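Boards > Automation > Research talk > Bimanual wiping, does the busy wall matter?

skarkberg_lurker
Okay so I finally read the Prirkatov preprint on cluttered background training and I'm keen to hear what people think. Short version: they wrap the cell in loud wallpaper so the policy can't lean on a plain backdrop. We've copied the setup at Bloxham, and I love it!
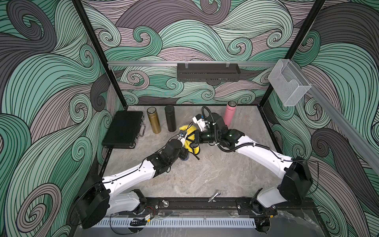

Two arms sharing one cloth is the bit I care about, far more than pick and place. The yellow cloth is a good pick for this because it stands out in colour from all that mint and mauve, and with one gripper pinching the left end and the other pressing near the right, you get a proper coordination problem. We've logged 2830 demos so far.

dentwistle
Not sold, sorry. If the cloth stands out that much, aren't you handing the policy a free colour cue? Dorothy Furnival made the same point at the Hunitcombe meetup on Saturday. Try a grey cloth on that grey table and get back to me.

skarkberg_lurker
Fair, Dennis, but the wrist views are where the pattern really bites. When an arm swings up, it's nearly all curls.
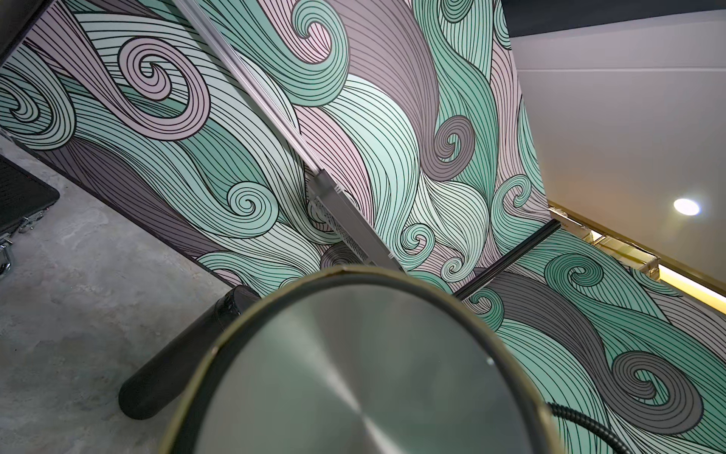

Re: grey cloth test
dentwistle
That I'll grant you. I'd still want the ablation. What did you get with the wrist views dropped?

skarkberg_lurker
41 per cent success on held-out layouts, against 56 with them in. Only 2 seeds though, so don't go quoting me. The layouts with more bottles on the table are the ones I'm watching now. 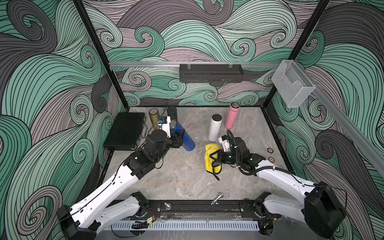

Anyway, my hunch is the gap shrinks once we add more layouts, and I'll run a third seed before I argue any harder.

mulga_bench
Fifteen points on a pair of seeds is noise, mate. I'm with Dennis, do the grey cloth.

14 replies · 6 likes · 3 shares

Related threads
Wrist cam exposure keeps drifting
Does anyone randomise table colour?
Cable loops snagging on the forearm
Cheap cloths that survive a gripper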